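Questions about the kettle fault in Tendier

Why did you stop the kettle task in July?
In the simulated kitchen, the gripper began to close before the arm had finished its approach. It pushed the kettle instead of taking hold of it. We counted 9 such cases in 182 runs, and we stopped the task the same day.

Was any real equipment damaged?
No. The fault was found only in simulation. The arms at Trallbridge did not receive this version of the software.

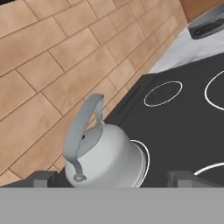 Wrist view in the simulator, with the kettle between the two fingers.

What was the cause?
The gripper controller read an old position message and believed that the arm was already in place. The delay was 60 milliseconds — small, but enough for a wrong start.

Which versions are concerned?
Only Tendier 7. If you use the Canau controller with an older version, you do not need to change anything.

What must I do now?
Please install the corrected controller package from Fogh and run the kettle task again in simulation. Do not use the old settings file, it will bring the fault back.

May I run the task on a real arm?
Not yet. We ask all sites to wait until the stop test is repeated with an empty kettle. We will write the result on this page.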